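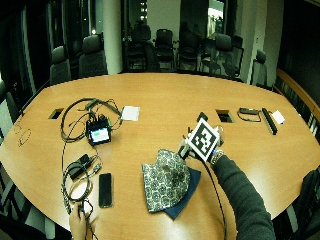 Big table, cables, left-hand end. Slot on the left still not used for anything.

Notes on the table, mostly for Oksana, who wasn't in.

I said in October that the oval table was a bad buy for a room where people work with their hands, and I haven't changed my mind. Koven sold it to us as a table with cable management. The cable management is two rectangular holes. A hole only manages a cable if somebody puts the cable down it, and most of ours live on top, in a heap, where paper gets lost and glasses get put down and can't be found again against the wood.

The finish is the other worry. Poonam Pandey rang the Kusbridge office about it and was told it is good for 2000 wipes. Wipes with what? They couldn't say. She asked about ordinary spray cleaner and got "should be fine", which I have heard before about the Zastwood benches, and those went cloudy by the window inside a year.
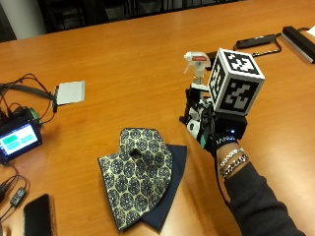
Kusbridge, October

Trigger spray and the two cloths, the patterned one on top of the navy. My view on the cloths: the navy is for the table, the patterned one is too nice and will end up in somebody's bag. Poonam thinks a pretty cloth gets used more. Possibly. I'd like to see it before I believe it.

Folding is a waste of time if they only get stacked on the table again. They want a hook. There is a perfectly good one by the door with a coat on it that belongs to no one I can find.

Spray: the advice sheet says 400 ml should last a room this size 46 days. I don't trust a number that exact from people who haven't met us. I'll put a pen mark on the bottle at the level on Tuesday and look again when I remember.

To do
– try the spray on the underside first, 2 patches, one wiped at once and one left
– cables down the slots, at least the long ones
– ask Park whether the chairs scuff the rim or whether that was there when it came
– Oksana Hordiienko to say yes or no to the hook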